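Portes ouvertes à l'atelier Skjelbred : retour en images

Galerie – mars

Quelle journée ! Les portes de l'atelier Skjelbred se sont ouvertes à 9 h 30 et la file débordait déjà sur le trottoir, avec des poussettes, des étudiants, deux anciens collègues venus de loin et toute une classe de lycéens qui n'a plus voulu repartir. Au total, nous avons accueilli environ 300 personnes entre le matin et la fermeture, bien plus que l'an dernier, et nous avons adoré ça. Les groupes étaient limités à 23 visiteurs pour que tout le monde puisse s'approcher des postes et poser ses questions tranquillement.

Le parcours passait par trois salles : la mécanique au rez-de-chaussée, la programmation à l'étage, puis la salle de démonstration au fond du couloir, celle que tout le monde attendait (et où il a fallu ajouter des créneaux en fin d'après-midi). L'équipe Zundton présentait ses travaux sur la manipulation à deux bras, Pelta s'occupait de l'atelier de découverte pour les enfants, et Wandard avait apporté de quoi faire essayer la téléopération aux plus curieux. Certains se sont révélés drôlement doués aux commandes ! Une petite fille de huit ans a réussi du premier coup l'exercice du cube, sous les applaudissements de son groupe.

Ce qui nous a le plus frappés, ce sont les questions. On nous a demandé combien de temps il faut pour apprendre un geste à un robot, s'il sait qu'il s'est trompé, s'il pourrait un jour ranger un lave-vaisselle en entier. Les échanges ont souvent débordé sur l'horaire suivant, et tant mieux. Un monsieur, ancien ajusteur, est resté près d'une heure à discuter de jeux mécaniques et de roulements avec nos techniciens – on espère bien le revoir.

Pour la démonstration, nous avions choisi la vaisselle de tous les jours. C'est un thème qui parle à tout le monde et qui demande beaucoup de finesse : chaque forme se saisit autrement, par le bord, par l'anse ou par le dessous. Sur les 104 essais préparés par l'équipe avant l'ouverture, nous avons retenu les enchaînements les plus parlants, en gardant une part d'improvisation selon les envies du public. 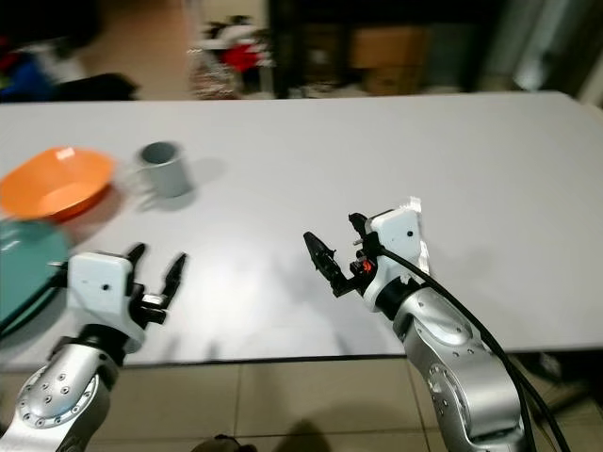

Arvid Lindqvist
Responsable des démonstrations, Skjelbred

Les deux bras au-dessus de la table, pinces ouvertes, avec le bol orange, la tasse grise et l'assiette bleu-vert regroupés sur la gauche. J'aime beaucoup ce point de vue, qui met les doigts noirs des pinces au premier plan et laisse bien voir leur mécanique. Une anse de tasse, vue d'ici, devient un vrai sujet de conversation !

Merci à toutes celles et ceux qui sont passés, aux équipes de Zundton, Pelta et Wandard pour leur énergie, et aux lycéens pour leur exposé improvisé dans l'escalier. Si vous avez pris des photos pendant la visite, envoyez-les-nous par le formulaire de contact, nous serons ravis d'en ajouter à cette galerie. Les supports de l'atelier de découverte sont disponibles sur demande, en version enfants et en version enseignants.

Prochaine ouverture au public à l'automne. Les inscriptions pour les groupes scolaires se feront comme d'habitude par courriel, auprès de l'accueil de l'atelier.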